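Home | Tickets | Storage | Returns | Log in

Print this page | E-mail this page

Ticket 1211: bins won't sit flush
Opened 6th April by Storage Desk

Saswood says its white bins line up side by side with no gap. I have my doubts. We bought 80 in December and I have yet to see a pair close up properly. Reruda told us to push harder. Tried that on seven pairs – no change.

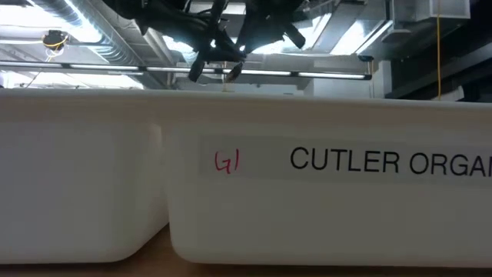 Next suggestion was to peel the labels, in case they were holding the bins apart. The labels go on the front, so I don't see how. Peeled six anyway. Same gap.

Huria now wants to send replacements from the same batch. I'd want to see one pair measured first.

Status: open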